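Chapter 4
Laundry at Home and in Small Laundries

In this chapter
Sorting and preparing a load
How a front-loading machine washes
Setting up the floor space in front of the machine
Detergent, water and load size
Words to know: drum, gasket, load, pretreat, colorfast, residue

Chapter 3 dealt with hard surfaces: counters, floors, tile and glass. Fabric is harder to clean than any of them. A counter holds soil on its surface, where a cloth can reach it. A shirt holds soil between its yarns and inside the fibers, and it has to be bent, soaked and rubbed many times before that soil lets go. A washing machine does this work by moving water and fabric together. The person running the machine decides what goes in, how much goes in and what goes in with it. Most laundry problems start with one of those decisions.

The three laundries used as cases in this unit are the Mazza guest house, the Woltetti sports center and the shared laundry room at the Sallura apartments. They differ a great deal in size. The Mazza guest house washes mostly white sheets and towels. The sports center washes team shirts, bibs and socks, nearly all of them synthetic. The apartments have everything, from baby clothes to work coveralls, and no two loads are alike. You will return to these three cases in the review questions and in the worksheet at the end of the chapter.

4.1 Before the machine is turned on

Sorting is done by color, by fabric and by soil. Most people learn to sort by color and stop there. A load sorted only by color may put a muddy pair of pants in with a thin blouse of the same shade, and the blouse takes the wear. When a load has to be a compromise, choose the settings for the most delicate item in it, and take out anything that needs more than those settings can give.

Check each item as it is sorted. Close zippers, unbutton shirts, empty pockets and turn printed garments inside out. Look for stains at the collar, cuffs, underarms and knees. A stain that needs pretreating should be pretreated now, while the garment is dry and the stain is easy to find.

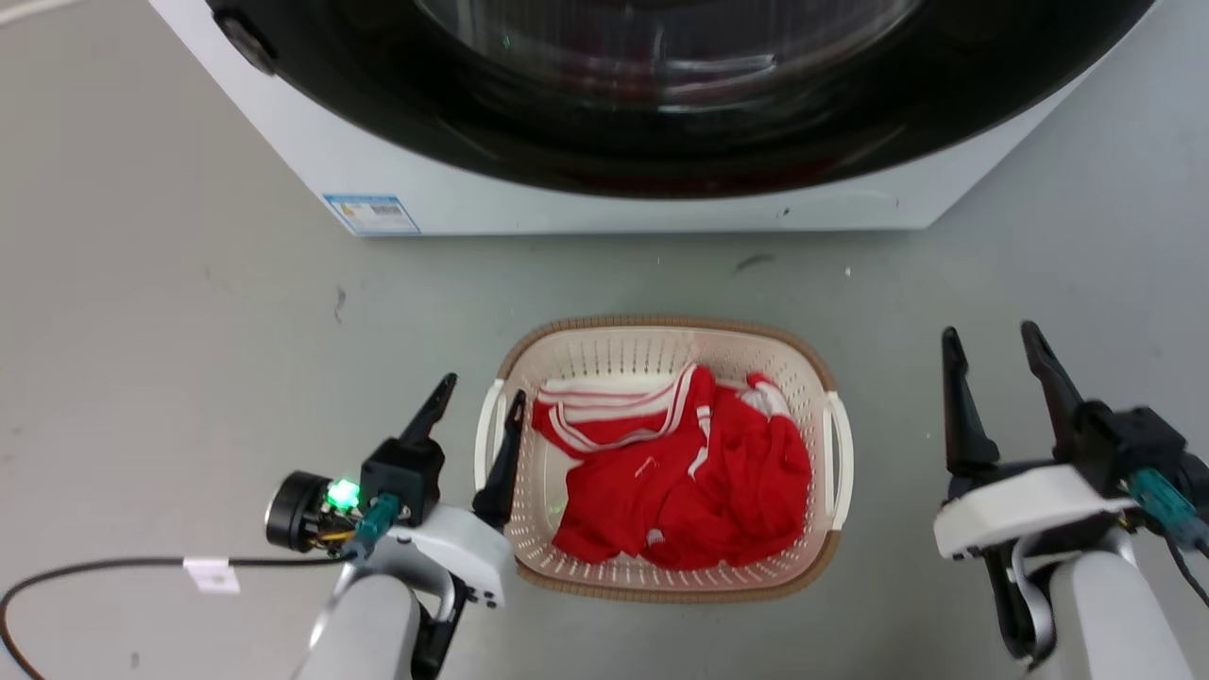

The space in front of the machine is part of the equipment. A front-loader has a wide round door that swings out into the room, and the floor plan has to leave room for the full swing plus a person bending or kneeling. Put the basket close enough that a garment can pass from one to the other without crossing open floor, but outside the path of the door. A plastic basket with slots in its sides and a handle at each end, like the one holding the red garment, suits this job well. Air moves through the slots, and the two handles let one person lift it level. Keep the floor swept. Lint and grit collect at the base of a washer, and a sleeve that drops there picks them up on its way to the drum. Students often sweep the middle of the room and leave the strip along the front of the machine, where clothes are most likely to fall.

Strong reds deserve a separate word. Red dyes are among those most likely to bleed, above all in the first few washes and in warm water. White stripes or lettering on a red shirt may turn pink even when the shirt is washed alone, if it sits in a wet heap after the cycle ends. Wash such items in cold water, with other reds or alone, and take them out promptly. To test whether a garment is colorfast, wet a hidden part of the hem, press it with a white cloth and look for color on the cloth. Activity 4A at the end of this section uses this test on four fabric samples.

4.2 How a front-loader cleans

In a front-loading washer the drum lies on its side. It holds a fairly small amount of water at the bottom. As it turns, ribs inside the drum lift the clothes partway up, and the clothes fall back into the water. This lift and drop replaces the twisting post, called an agitator, found in many top-loading machines.

Two things follow from this. The clothes must have room to fall, so a drum packed tight to the top cleans badly, however long the cycle runs. A drum holding one heavy item also does poorly, since the item may cling to one side and throw the machine off balance in the spin. A good load fills the drum loosely to around three quarters, with a hand's width of space above it.

The door of a front-loader closes against a rubber ring called the gasket. Water, lint and detergent stay in its folds after a wash. Wipe the folds dry at the end of the day and leave the door ajar when the machine is not in use, unless small children or pets can reach it. A closed, damp gasket grows mildew, and the smell passes to the next load.

4.3 Detergent and residue

Front-loaders need low-sudsing detergent. Too many suds cushion the fall of the clothes, so less rubbing takes place, and the rinse cannot carry all of the foam away. What stays behind is residue. It makes towels stiff and dark shirts streaky, and it holds body oils in synthetic fabrics.

Measure every dose. The cap on a bottle usually has several lines, and the lowest is enough for an ordinary load in soft water. The worksheet for this section uses the Follex dosing chart, printed on page 118, which gives amounts by load size and water hardness. Read the column headings before using it. The figures for powder and for liquid are in separate columns and may not be swapped.

Activity 4A: Testing for colorfastness

You will need four fabric samples, one of them red; a bowl of cool water; a bowl of warm water; white cotton cloth; and a pencil. Work with a partner.

Wet one corner of each sample in the cool water. Fold the white cloth over the corner and press firmly while your partner counts to thirty. Open the cloth and record any color on it as none, slight or strong. Repeat with the opposite corner and the warm water, using a clean part of the cloth each time. Let the samples dry flat and keep them with your notes for Section 4.4.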